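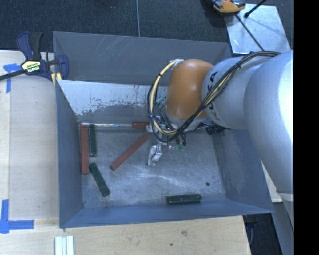 Bin cell, red and green bars in, arm at the back edge.

May, bin cell notes. Carrying on from the sheet taped inside the cabinet door, which is full.

Ran the mixed bars again, red and green together, same program as before the changeover to the Muvitz software. First batch was 56 bars, second was 585 over the rest of the shift. I stayed at the cell for the first batch and did other work within earshot for the second.

What stopped it:

- Bars tight against the left wall. The finger needs room on the wall side and doesn't have it when a bar lies parallel and close. The software skips these until nothing else is left, then tries, then faults.
- Bars pushed up along the rear edge. Same problem, plus the tool brackets get near the sloped wall. I don't like watching this one.
- Two bars side by side and nearly touching. It will sometimes take both. The scale at the infeed catches it, but then somebody has to go clear the infeed.

Bars lying at an angle out on the open floor are fine. I have nothing to write about those.

The shine on the bin floor is still a nuisance. The vision picks up the bright curves in the metal as edges, mostly when the bin is close to empty and more floor is showing. Green bars with worn edges are the worst for it, as the worn part reads close to the bare metal. Turned the exposure down one notch and it got better for green and slightly worse for red. Left it there. Belmonte has a bin with a matte liner on their line and says it wears through fast, so I'd want to see the inside of theirs before we order one.

Clamp: still using the bar clamp on the corner. The bin walked a little during the long runs last month and the clamp stopped that. It should be a proper bracket. The blue tape on the bench is the reference, please don't peel it off. If the bin has been moved, line it up to the tape first, then clamp, then run the check pick. If the check pick is off, stop and redo the calibration. Don't nudge the bin until it looks right. We lost most of a morning to that.

**People side**

Writing this down because it came up at the shift meeting and I said I would.

Before the cell, bar loading was one person per shift, standing, bending into the bin and turning to the infeed. Everyone took it in rotation, two hours on. Sore backs and pinched fingers were the regular complaints. Nobody has asked for the bending back.

What has changed since:

The loading slot in the rotation is now "cell tender." On paper that person covers the cell and the deburr bench together. In practice it works when the bin is full and falls apart when it is nearly empty, as the stops come close together at the end of a bin. You get a deburr part half done, the beacon goes, you walk over, free one bar, reset, walk back. The two people who did it most this month both said the walking was more tiring than the loading used to be. I timed nothing, but I believe them after doing it myself.

My suggestion, which the lead has agreed to try: don't let the cell run a bin to the bottom. When the last bars are the wall and edge ones, the tender pauses it, opens the guard, moves those bars to the middle by hand and lets it finish. One visit in place of several. We may also top up early and leave the awkward ones for the next load to knock loose, but I want to check that this doesn't just bury them.

Second thing is the visual check. The loader used to look at every bar while handling it. Bad ends, wrong color, a bent one, they went in the reject tub without anyone thinking of it as inspection. It was never on the work instruction. Now those bars go through to the saw and the saw operator finds them, which is later and costs more. So the saw operator has picked up a job that was never handed over. She raised it, fairly. Either we add a check at the infeed or we write it into the saw job and allow time for it. It can't stay the way it is.

Third, breaks. The old loader slot set the pace for the line, and when the loader stopped, everything downstream could stop soon after. The cell doesn't stop for lunch, so the saw has bars waiting when people get back. A couple of people have started cutting lunch short to clear the backlog. I've asked for the cell to be put on hold over lunch until we've sorted out a buffer. It takes one key turn.

Fourth, who is allowed to do what. At the moment only three of us have the login for recovery moves. Nights have one. If that person is out, the cell sits with its beacon on and the loading goes back to manual, except the guard is in the way, so manual is now slower than it was before we had the cell. Need at least two more people per shift trained on recovery. Giltmont offers a two-day course. I would sooner do it here on our own bin with our own faults, and send one person on the course to bring back the parts we don't know.

There was also a question about hours. I don't have an answer and said so. The loader slot is gone from the staffing sheet but the same number of people are on the shift. If that is going to change I think people should hear it from the office and not work it out from the sheet.

**Settings as left**

Approach speed down to 300 mm/s above the bin. It was faster. The cycle is longer but the tender can see what it's about to do, and double picks dropped off, though that may be the exposure change. I changed both on the same day, which was a mistake. Next run I'll put the speed back up and leave exposure alone.

Retry count set to 5 before it faults. With the old setting it would scrape at the same bar for a long time with nobody watching, and some of the scuffing on the floor of the bin has to be from that.

Cable bundle over the joint: loop looks OK, ties are holding. Check it whenever the wrist has been through the far reach positions, because that is where it pulls tight. One tie on the lower run was replaced this week.

**To do**

- Bracket for the bin corner. Drawing is done, waiting on the shop.
- Ask Hakier for a price on a replacement finger, narrower at the tip. Ask lead time as well, the last one was slow.
- Write up the pause-and-move procedure on one page and put it at the cell, large print.
- Infeed check or saw check, decide at next meeting. Bring the reject tallies from the saw.
- Recovery training, first session Sunday when the line is down. Four people signed up so far. I'll put bars against the wall and along the back edge on purpose and each person clears them from the pendant.
- Spare tape for the bench marks. It's the blue one, second drawer.

Added later, same day: evening shift tried the pause-and-move for two bins. They say it's better but the guard door is awkward with gloves on, the latch is too small to get hold of. Look at the latch.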